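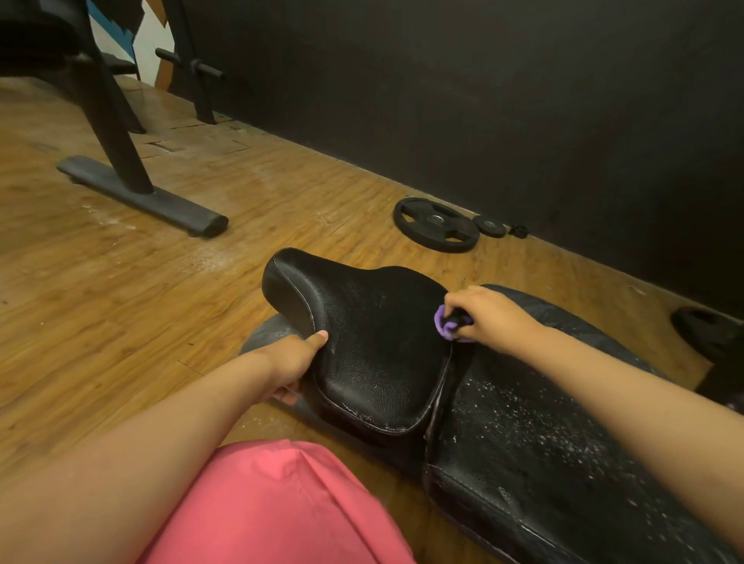
The contract for the second season of Flelthorpe fixed the lead actor's name at full title height and the second lead's at no less than 80 percent of it. Janaka Munshi measured both on the proof at ten past six. The second name came out at 79.

She measured again from the cap line. The typeface had a swash on the A of Azlan, and the swash added height that the agreement did not define. With the swash, Azlan Osman was compliant. Without it, he was in breach by one point of type on a poster that Movum had already sent to the printer.

She called Lakmal Miah in legal.

"Does a swash count as part of a letter?" she asked.

"Which letter?"

"The first one."

He put her on hold. The master file was open on her second monitor, 146 layers, most of them smoke. Nuanchan Petchrat stood in front of the smoke with a sword across her knees — a composite, the knees being from a different session. The printer needed replacement plates within 48 hours or would run what it had. 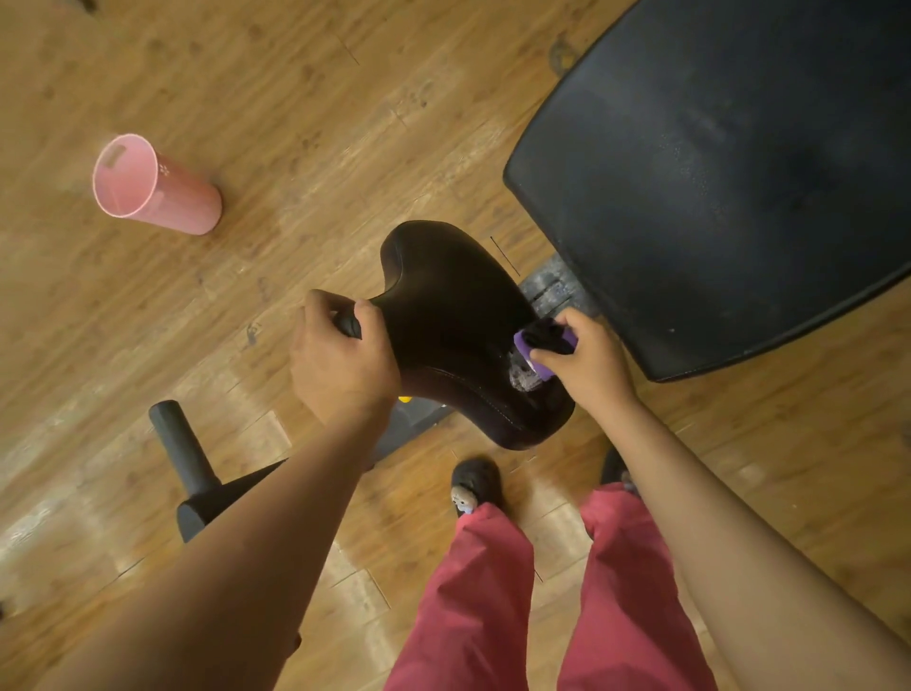 Osman had asked for the swash himself, by email, in December. Janaka found the message and forwarded it to Lakmal while the hold tone repeated. He had written that a plain capital made him look like a supporting player. She read it through again, then looked down. There was a pink cup on its side on the floorboards, a short way from the black padded bench, its mouth pointing away from her. She left it there and opened the type layer.

Lakmal came back on the line. "The agreement says characters. It says nothing about ornament."

"So it's a breach."

"It's a breach he requested. Sunil Uddin wants to know what it costs to fix."

"One point of type and a new set of plates."

"And if you bring the other name down?"

"Then hers is under the title minimum."

She heard him typing. She scaled the second name to 81, swash included, and checked the gap between the lines. It cleared. At 6:52 she saved the file under a new version number and sent it to the printer, with Lakmal copied. He was still typing.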